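Lellside Household Notes > Bathroom > Toilets > Leaks, valves and seats

Finding and fixing a slow toilet leak
By Ghizlane Kamel. Last revised in December

A toilet that leaks into its own bowl makes little or no sound and leaves the floor dry. The loss shows up on the water bill and, in hard water areas, as a brown or gray streak down the back of the bowl. The checks in these notes apply to gravity toilets with a tank, either two-piece or one-piece. Toilets with no visible tank, and those with a powered seat or powered flush, share some of the same parts, but the maker's manual takes priority for those.

Tools for the whole job: a flashlight, a sponge, an adjustable wrench, a flat screwdriver, a small bucket, food coloring, a dry paper towel and a pencil.

Checking with the meter

Do the meter test first if the leak has not been traced to a bathroom. Turn off every faucet, the washing machine, the dishwasher and any ice maker. Read the meter, write the number down, and leave the water alone for two hours. Read it again. Overnight is better if the household can manage it. On the meter at our test house the evening reading was 3,851 and any change by morning, even in the last digit, meant a leak somewhere downstream.

If the number has moved, close the shutoff valve at each toilet and repeat the test. A meter that now holds still puts the fault in a toilet. A meter that keeps moving points to a faucet, a water heater relief valve, a softener or the supply line itself. Open the toilet valves again one at a time to find the bad one.

Most meters also have a small triangle or star wheel on the face that turns at very low flow. Watch it for a full minute. A slow leak may move it only a few degrees in that time.
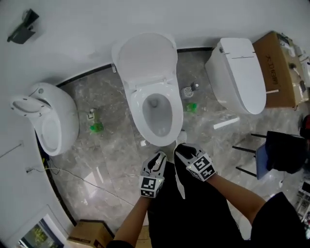

Checking with dye

Take off the tank lid and lay it flat on a towel, away from the edge of anything. Vitreous china lids crack easily and are hard to match later. Put ten drops of dark food coloring in the tank. Do not flush. Wait thirty minutes, then look in the bowl.

Color in the bowl means water is passing the flapper or the flush valve seal. No color, but a tank that still refills by itself now and then, means one of two things: water is going over the top of the overflow tube, or it is leaving the tank through a crack or a bolt hole. Flush as soon as the test is done. Coloring left overnight can stain old plastic parts.

Do not use the solid tank tablets sold for cleaning as a dye test. They harden flappers and seals over time, and I would keep them out of the tank altogether.

Reading the water level

The water in the tank should stop one inch below the top of the overflow tube. Many tanks have a line molded or stamped inside at the correct height. Mark the level with the pencil, close the shutoff valve, and come back in an hour.

Level has dropped below the mark: the leak is at the flapper, the flush valve seat or the tank bolts.

Level has stayed at the mark, but the tank runs when the valve is open: the fill valve is not closing.

Level has dropped to a certain height and stopped: the leak is at that height. Look there for a crack in the overflow tube.

Shutoff valves

The valve on the wall or floor below the tank is usually an angle valve. Quarter-turn types have a short lever and go from open to closed in ninety degrees. Multi-turn types have a small round or oval handle and a rubber washer inside.

Turn each one fully closed and fully open twice a year. A multi-turn valve that has sat for ten years will often drip at the stem the first time it is moved. Tighten the packing nut behind the handle by an eighth of a turn and wipe it dry. If it still drips after two such adjustments, replace the packing or the valve. Do not force a stuck handle with pliers. The stem can shear, and the next shutoff is then at the meter.

When opening a multi-turn valve, go all the way and then come back a quarter turn. It is less likely to seize in that position. A quarter-turn valve should be left fully open.

Keep the space around the valve clear. A brush holder or trash can pushed hard against it tends to bump the handle and strain the supply line.

Replacing the flapper

1. Close the shutoff valve and flush. Sponge out what remains in the bottom of the tank.

2. Unhook the chain from the flush lever. Note which hole it was in.

3. Pull the two ears of the flapper off the pegs on the overflow tube. Older flappers will leave black residue on the fingers, so wear gloves.

4. Run a fingertip all the way around the valve seat. Scale feels like sand. Rub it off with a plain nylon pad and white vinegar. Do not use steel wool or a knife on a plastic seat.

5. Take the old flapper to the store. The two common sizes are two inch and three inch, measured across the opening and not across the rubber. A part that fits the pegs but not the opening will leak from the first day.

6. Fit the new flapper, hook the chain, and leave half an inch of slack. With too little slack the flapper is held off the seat. With too much, the chain can fall under the flapper and do the same thing.

7. Open the valve, let the tank fill, and repeat the dye test.

Canister valves have no flapper. They have a round seal at the base of a plastic tower, which lifts straight up. Turn the tower a quarter turn to release it, peel off the seal, and press a new one into the same groove with the same side up.

Adjusting or replacing the fill valve

If water is running into the overflow tube, lower the float first. On a column type, there is a long screw or a spring clip beside the float. On an old ball type, bend the brass rod down slightly, holding it with both hands so that the valve end is not loaded.

If the water still rises past the mark, the seal in the cap is worn or has grit under it. Close the shutoff valve, take off the cap with a short twist, hold an upturned cup over the opening and open the shutoff for five seconds to flush out the grit. Close it again before refitting the cap. This clears the fault in many cases and costs nothing.

Hazem Benkirane, who looks after the rental apartments on our street, replaces the cap seal every three years without waiting for it to fail. For a single house I think that is more often than needed.

The small refill tube should be clipped above the overflow tube, pointing down into it. A tube pushed deep inside can siphon water out of the tank all day, and the dye test will miss it.
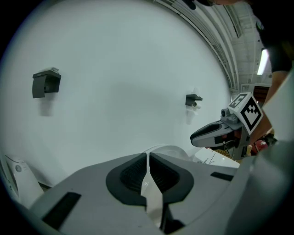

Seats, lids and hinges

A seat that shifts sideways puts load on its bolts and will crack at the hinge. Lift the bolt covers with a flat screwdriver, hold the nut under the rim, and tighten until the seat stops moving. Go no further than a quarter turn past snug on plastic bolts. If the seat works loose again within a month, add a rubber washer under each hinge plate.

Slow-close hinges contain a damper and should never be pushed down by hand. A lid that has started to drop freely has a worn damper. Some makers sell the damper alone. For the others, buy a whole seat and measure before ordering: center of bolt holes to front of rim, width at the widest point, and distance between bolt holes.

Before working on a powered seat, unplug it and close its own water tee as well as the wall valve. Clean it with a damp cloth and mild dish soap. Solvents and scouring powder dull the surface.

Cleaning without damage

Acid cleaners belong on china only. Keep them off metal fittings, natural stone floors and seat hinges. Marble in particular will etch from vinegar or lemon in a minute or two, so lay a wet towel around the base before using either one in the bowl.

Never mix an acid cleaner with bleach, and flush twice between products.

Let the brush drain before it goes back in the holder: close the seat on the handle with the head over the bowl for ten minutes. Empty the holder each Wednesday, or on any fixed day, and rinse it with hot water.

A note on cost

Fouad Slaoui wrote in with his bills from before and after a flapper change. His household used 3,000 gallons less in the quarter following the repair. The part was a plain two inch flapper, and the old one had no visible damage beyond a slight curl at the front edge.

Contact: Lellside Household Notes, attention Gwawr Sayce | Copyright Lellside | Back to top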